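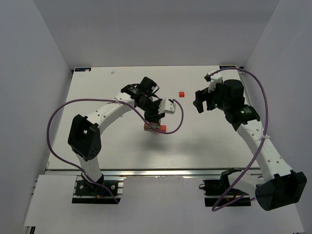

Galería de la Laizer: mantenimiento de junio

Hola otra vez a los que seguís la galería del taller. En junio le tocó a la Laizer, nuestra celda de dos brazos, y como varios me habíais pedido que enseñara la parte menos vistosa (cables, bridas, tornillos, calibrar y volver a calibrar), pues a eso vamos. Yo soy Magdalini Sarantis, llevo la celda desde que la montamos en Brastorholm, y la conozco tan bien que le hablo cuando estoy sola con ella. No contesta, pero a veces suelta un código de error que se le parece bastante.

La celda

Dos brazos, uno a cada lado de la mesa blanca, los dos con la base negra por debajo del borde delantero. Paredes grises por detrás y por los lados, sin nada colgado, que así es como nos gusta. Antes teníamos un calendario de Menard pegado al fondo y las cámaras se empeñaban en encontrar bordes donde solo había una foto de un puerto. Fuera calendario.

El cable morado

El protagonista del mes, sin discusión. Cada brazo lleva el suyo, sube pegado al antebrazo y acaba en el soporte blanco de la pinza. En el izquierdo le he dejado un bucle bien ancho que rodea el codo por fuera. Queda feo, ya lo sé, y Fergal Corrigan me lo recuerda cada vez que pasa por delante, pero con el recorrido corto que teníamos antes el conector acababa tirando en cuanto el brazo se estiraba hacia la esquina del fondo. Prefiero que sobre cable.

La brida del antebrazo es blanca, de las normales. Se aprieta lo justo para que no resbale y se corta el sobrante a ras (¡a ras, por favor!, que el pico que queda raspa los nudillos una barbaridad). La muevo a mano con el brazo sin corriente, llevo la muñeca de tope a tope y miro si el morado se tensa en algún punto. Si se tensa, corto la brida y vuelvo a empezar. Esta vez me cargué 3 en el brazo izquierdo antes de quedar contenta.

El brazo derecho

Su cable pasa por encima del módulo de la muñeca, baja por el antebrazo y termina doblándose bastante bajo la base. Esa curva es la que menos me gusta de toda la celda. De momento la reviso al tacto al empezar la mañana: paso los dedos por la funda buscando una zona blanda o un aplastamiento. Victor Kirui propone una guía impresa que abra el radio, y me ha enseñado un dibujo que tiene buena pinta. Si la imprimimos, la cuelgo en la próxima tanda.

Las pinzas

Las dos llevan dedos negros y se desmontan igual. Primero se suelta el conector, luego los tornillos del soporte blanco, y el conjunto sale recto. Lo apunto en ese orden porque yo misma lo hice al revés una tarde y me pasé la hora siguiente buscando un contacto doblado con la lupa. Los dedos los limpio con alcohol isopropílico y un paño sin pelusa. Nada de servilletas de la cafetería, que dejan fibras y luego las piezas pequeñas patinan de una forma rarísima, ladeadas, como si quisieran irse.

Para volver a montar uso la llave dinamométrica pequeña, la de la caja de Prinisico, y una gota mínima de fijador de roscas. Mínima quiere decir mínima. El mes pasado alguien puso fijador como quien aliña una ensalada y tuve que sacar un tornillo con calor. No voy a decir quién fue. Hola, Fergal.

Los bloques de prueba

Para comprobar que todo sigue en su sitio no hace falta nada sofisticado: un bloque marrón, uno rojo anaranjado y un cubito rojo. Los dos primeros van casi pegados y ahí está la gracia, porque con el rojo tan cerca del marrón los dedos no perdonan un error lateral. Si la pinza baja torcida, el vecino se mueve y lo ves enseguida. El cubo pequeño lo dejo más atrás, en el hueco entre los dos brazos, al alcance de ambos, y sirve para comparar: mismo cubo, mismo punto, primero un brazo y luego el otro.

Empiezo siempre despacio, con la mano cerca de la parada de emergencia, y quedándome quieta con la pinza encima del bloque antes de dejarla bajar del todo. A esa altura se nota muchísimo cualquier desviación, mejor que en la pantalla. Si me convence, lanzo la tanda larga, que son unos 200 ciclos, y me voy a por un café.

Las esquinas

En las esquinas del fondo de la mesa hay una etiqueta oscura a cada lado. Se limpian con el paño seco y no se despegan, no se recolocan «un poquito más rectas» y no se tapan con la taza. Zuzanna Wasilewska las puso midiendo con una paciencia que yo no tengo, y cuando una se levantó en primavera perdimos una mañana entera hasta entender por qué todo parecía desplazado hacia la pared.

El carril

Por delante, detrás de las bases, corre el carril metálico. Brilla mucho y refleja las luces, así que bajé un poco la del centro. Aparte de eso pide poco: paño, revisar los tornillos de las bases, y ojo con lo que se cae en la ranura. Este mes salieron una arandela, media brida y un envoltorio de caramelo de menta. Todavía estoy esperando que alguien reclame el caramelo.

Par de apriete y otras manías

Me lo preguntó Emmanuel Khaemba en la anterior galería, así que lo dejo por escrito: los tornillos de las bases los marco con rotulador después de apretarlos, una rayita que cruza de la cabeza a la placa. Si a la semana la raya está partida, el tornillo se ha movido. Es un truco viejísimo y sigue siendo lo primero que miro cuando una celda empieza a hacer cosas raras, antes que el registro y antes que el software. En esta revisión solo encontré una partida, en la base derecha – precisamente la de la curva del cable que no me gusta. Puede que no tenga nada que ver. La tengo vigilada.

También cambié el filtro del armario, que llevaba la fecha de instalación escrita por mí con una letra que no entiendo ni yo, y engrasé las bisagras de la puerta. Chirriaba desde hacía 6 meses y el silencio ahora casi da apuro.

Lo que queda pendiente

La guía de Victor, un conector de repuesto que pedí a Menard y que sigue «en preparación», y pasar a limpio la hoja de calibración del brazo izquierdo. Si alguien de otra planta tiene una celda parecida y ha resuelto mejor lo del cable bajo la base, que me escriba, de verdad, acepto dibujos en servilleta (para eso sí valen).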